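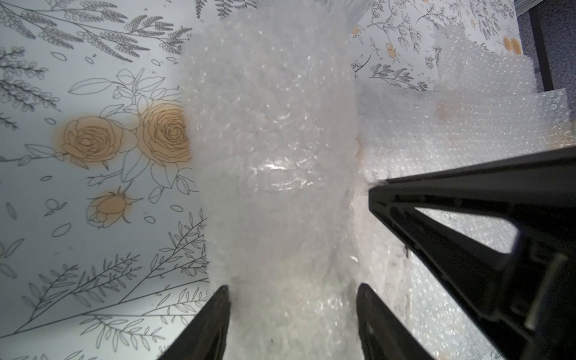
Visit to the Grindcombe Music Fair

The Jellholm Festival Office visited Grindcombe in June to see how a neighbouring town runs a family music fair on a single field. The visit was arranged with Géza Nyitrai, who has planned the programme there for the past four years. Fouzia Warraich attended for Jellholm and prepared these notes.

Arrival and layout

Gates opened at 10.30 am. The field slopes down to the river, and the main tent stands at the lower end so that people sitting on the grass have a clear view over those who are dancing. The second stage, known as the Mallet, is placed beside the hedge and faces away from the tent. Sound from one could be heard at the other only during the brass sets. The site is licensed for 3,000 people, and the morning crowd was well below that.

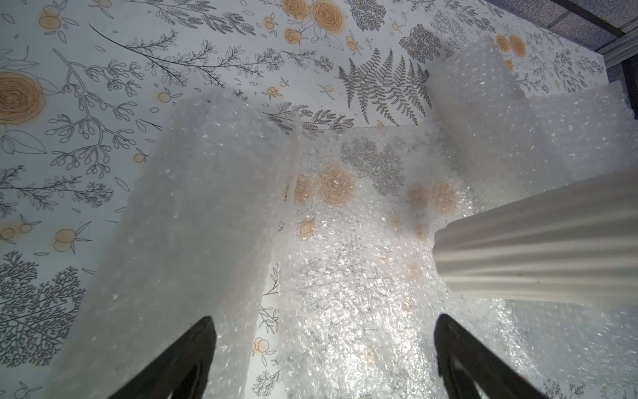 Clear bubble wrap against a printed floral background.

The main tent holds 696 seats at long tables. Seats are not reserved. Mr Nyitrai explained that reserved seating had been tried once and left whole tables empty until the evening, while families stood at the back – a practice he does not intend to repeat.

The programme

The day began with a children's singing hour on the Mallet, led from the front by two fiddle players and an accordionist. Songs were short and the words were printed on the back of the programme. The Calholm Polka Band followed in the main tent at noon and played for seventy-five minutes, including a walking dance that went out through one side of the tent and came back in by the other. It was the best attended part of the afternoon.

Two changes of act ran late. The first was caused by a missing keyboard stand, the second by a raffle draw which had been given ten minutes and took twenty-five. The closing set was shortened as a result, and there was some grumbling at the bar.

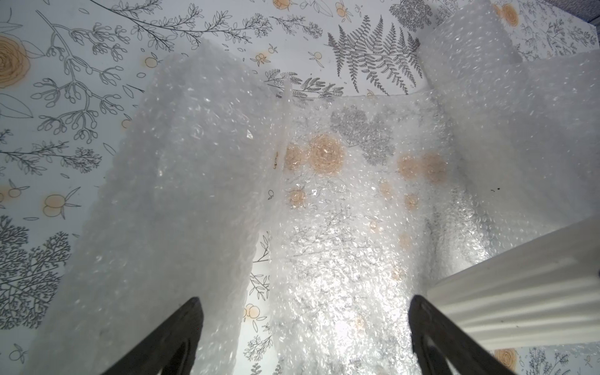 Food, drink and prices

Food was sold from a single row along the upper path. Queues were long between 1 pm and 2 pm and short at all other times. Grindcombe orders 2,000 bread rolls for the day and sold the last of them shortly after 5 pm. Adult entry was charged at the gate, and children under twelve came in free. The office was told that 500 family tickets had been sold in advance, mostly through the library and the two primary schools.

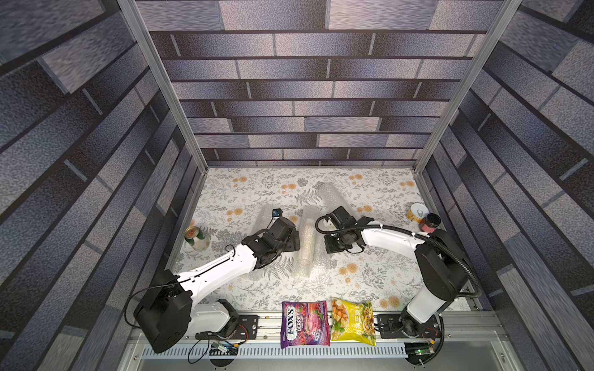
Points for Jellholm

The office will look at a second stage facing away from the first, and at printing song words in the programme. Raffle draws should be held after the last band has finished. A longer food row would be welcome, although the Jellholm ground has less room along its path and the power supply ends at the cricket pavilion.

The office thanks Mr Nyitrai and his colleagues for their time. A return visit by Grindcombe has been offered, and details will be sent once the Jellholm programme is settled.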